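Bimanual Handling of Thin and Transparent Labware
Progress report to the Bradora program office, period ending May

1. Purpose of the period

The work plan for this period had one objective: to find out whether a policy trained on two-arm demonstrations keeps its accuracy on clear objects when the wrist views are partly blocked by the grippers. The previous report showed that most failures came at the moment one arm takes an object the other is holding. The work since then has been confined to that moment and to the placing step that follows it.
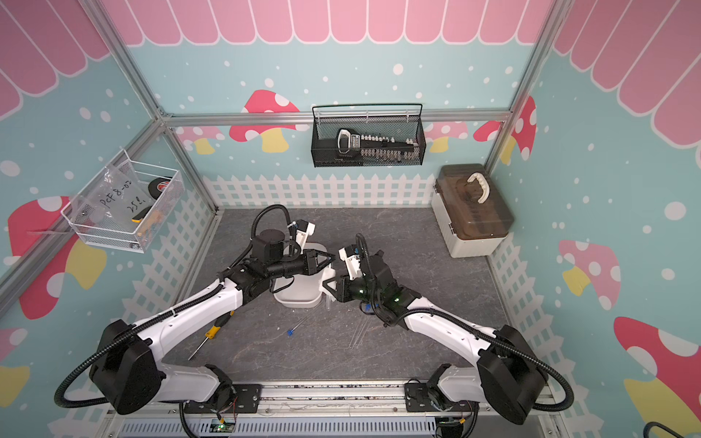 Submitted by the Moreira manipulation group
Project: Filtau, work package 3

The cell has two arms on a common rail, facing a fixed work surface. Clear rods with blue ends, a white basin and a small set of hand tools make up part of the object pool. The walls carry a busy printed pattern of dots and mushrooms. Backgrounds of this kind are hard for depth estimation on clear plastic, and the pattern was kept the same for all runs reported in this document.

2. Method

Demonstrations were collected by teleoperation, one operator controlling both arms. Each demonstration was cut into segments at the points where a gripper opens or closes. Segments that contain a transfer between arms were given a higher sampling weight during training. No other change was made to the training recipe, so that the effect of the weighting could be read directly.

The full set now holds 4,000 segments. Of these, 300 were set aside for evaluation before any training took place, and they have not been used to choose settings. The segmentation was done with Brukedex, our in-house labeling tool, which was changed in this period to show the fixed view and the wrist views on one timeline. Before this change the views were labeled separately and their boundaries did not always agree.

Two policies were trained for comparison. The first samples all segments evenly. The second uses the transfer weighting. Both see the same views and the same joint states, and both were trained for the same number of steps. 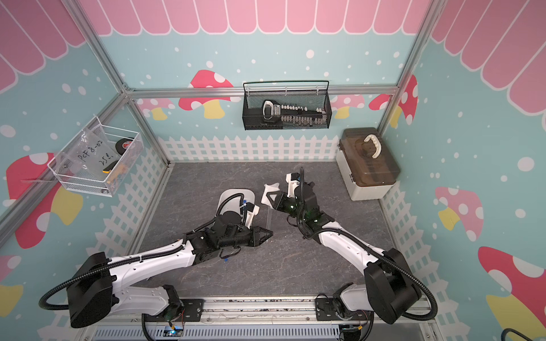 Does the weighting hurt performance on steps that involve only one arm?
Single-arm pick and place stayed within the normal spread between training seeds, so we see no measurable cost at the present weight. A higher weight was tried briefly and did slow the approach motion.

3. Results

The weighted policy completed more transfers than the even policy on every object group. The gain was largest for thin rods and smallest for cloth, where the even policy was already reliable. For flat clear sheets the gain was present but unstable: two of the training seeds improved and one did not. We do not regard the sheet result as settled.

Failures of the weighted policy were reviewed by hand. They fall into two main groups. In the first, the receiving gripper closes before the object is between the fingers. In the second, both grippers hold the object and the releasing arm waits too long - in some runs up to 11 seconds - until the run is stopped by the timeout. The second group did not appear in the even policy and seems to be a side effect of the weighting, as segments that show both grippers closed are now seen more often in training.

A separate test removed one wrist view at a time. Removing the view from the receiving arm caused most of the loss. Removing the view from the releasing arm had little effect. At close range a finger plate of one gripper can cover much of what the camera sees, and we had expected both views to suffer equally from this.
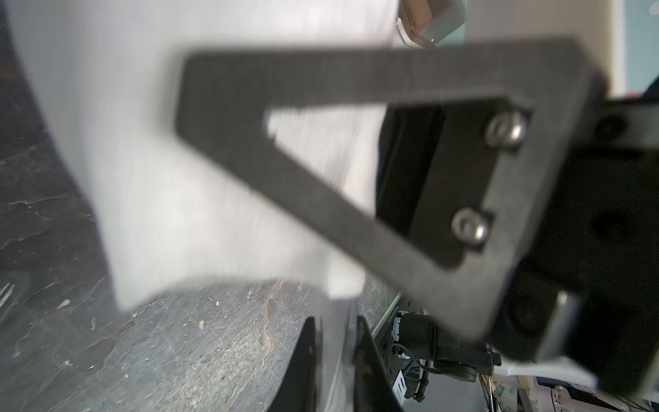
Figure 3. Wrist view with a gripper finger at close range.

4. Placing after transfer

Placing was scored separately from transfer. A run counts as placed if the object is inside the target container and is not being touched by either gripper at the end. Partial results, such as a tube resting across the rim, are counted as failures. Both policies place well when the container is empty. Accuracy drops once other objects are inside it, and the drop is steeper for clear objects than for opaque ones. 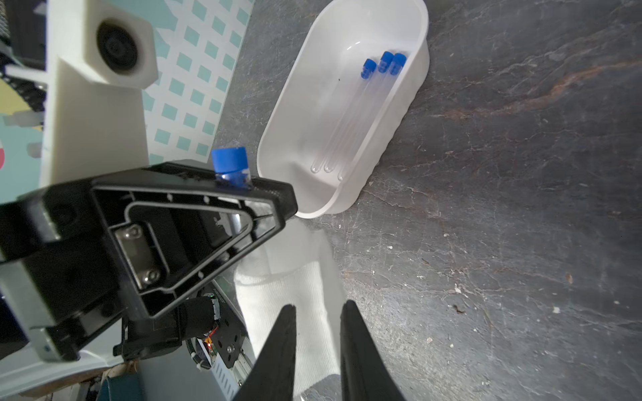 The drop is linked to how well the policy can locate objects that are already in the container. Clear glass on a glossy white surface gives weak edges, and most of the usable signal comes from colored parts. With three tubes side by side in the tub, the blue caps are easy to separate from the white plastic, while the rounded ends show mainly as small highlights. An attention analysis agrees with this: the policy responds strongly to the caps and weakly to the tube bodies. It follows that results obtained with capped tubes should not be taken to hold for uncapped ones, and an uncapped group has been added to the test plan.

5. Deviations from the work plan

The planned comparison with a second cell was not carried out. The second cell was not calibrated in time, and using it without calibration would have mixed two sources of error. The comparison moves to the next period with no change in cost. All other tasks were completed as planned.

6. Next period

The release delay will be addressed first. We will lower the sampling weight for the part of each segment in which both grippers are closed, and leave the weight on the approach unchanged. The sheet tests will be repeated with more seeds. The held-out set will remain as it is, and any new object groups will be evaluated on a separate set and listed in their own table.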